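Unit 4: Seasonal and Temporary Lodging
Course handout, Introduction to Hospitality Operations

Read this before the seminar and bring it with you. The figures for the Muststead exercise are in section 5.

1. What counts as temporary lodging

In this course, temporary lodging means guest rooms that are put on a site for a limited period and then removed, leaving no permanent building behind. Tents, cabins on skids, converted railcars and modular rooms all qualify. A hotel that closes for the winter does not. That is seasonal operation of a permanent property, and we covered it in Unit 3.

The distinction matters mostly for permits and for accounting. A permanent building is written down over decades. A cabin that gets moved twice a year wears out much faster, and the cost of each move has to be charged to the season it serves.

2. Three cases

Jaltelora is a lakeside site with canvas rooms on raised decks. The decks stay in place all year, and the canvas comes down in October. Guests book by the week. The operator owns the land, so the main yearly costs are labor and canvas replacement.

Rultberg is a mountain site that leases a parking area from a ski lift company. Its cabins arrive by truck once the access road has been graded and must be gone before the spring melt softens the ground. The lease is short and the operator has no say over when the lifts open. In a poor snow year the cabins sit there earning very little, but the lease and the trucking still have to be paid.

Condori is a firm, not a site. It rents complete cabins to other operators, with furniture, bedding and a basic kitchen kit. An operator can open with Condori cabins and very little cash up front, but pays a higher cost per night for as long as the arrangement lasts. Several operators start this way and buy their own units in the third or fourth season.

3. Utilities and site work

Students tend to underestimate this part. Before a single guest can sleep on the site, you need:

Water supply, with frost protection if the season calls for it
Waste water, either a connection or a holding tank with a pump-out contract
Power, sized for heating and not just for lighting
Fire access wide enough for a truck to turn around
Level pads or footings for each unit

Holding tanks are the usual bottleneck. A tank that is fine at half occupancy can fill in the middle of a holiday week, when the pump-out company is also at its busiest. Write the service interval into the contract.

4. Staffing and turnover

Cleaning a spread-out site takes longer than cleaning a corridor of hotel rooms. The cleaner walks between units, often carrying linen, sometimes in snow. Plan the route first and the rota second.

Check-out is normally at 10 in the morning on these sites, earlier than at many hotels, and late departures cause more trouble than they do indoors. Units with kitchens also need an inventory check at each turnover - cutlery, pans, mugs, dish towels - and small items go missing steadily through a season. Budget for replacing them and don't try to bill guests for a spoon.

5. Exercise: Muststead

Muststead is a farm property whose owners want to add cabins in the lower field for the summer. Use these figures:

Number of cabins: 17
Cost to deliver and place each cabin: $2,000
Site fee payable to the county: $700 per season

Work out the total setup cost for one season, then spread it over the nights you expect to sell. You will have to choose an occupancy rate yourself and defend it. Do the calculation again with the cabins left in place over the winter, and say what new costs that brings in. Insurance is one. Find at least two more.

Show your working. A page and a half is enough.

6. Points for discussion

Should Rultberg pay more for a longer lease, or keep the short one and accept the risk? At what stage would you stop renting from Condori and buy? Does a guest who books a temporary room expect the same service as a guest in a hotel, and who sets that expectation - the price, the photos or the booking site?

Written answers to the first question only. The other two will be taken in class.
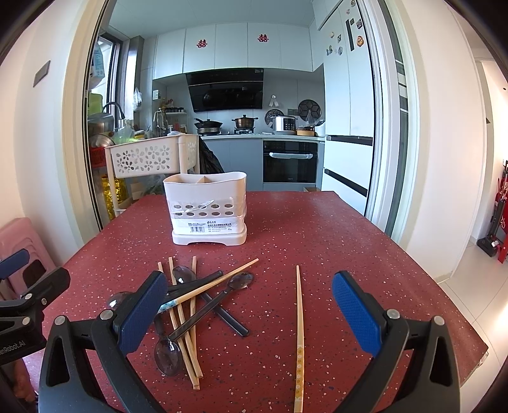
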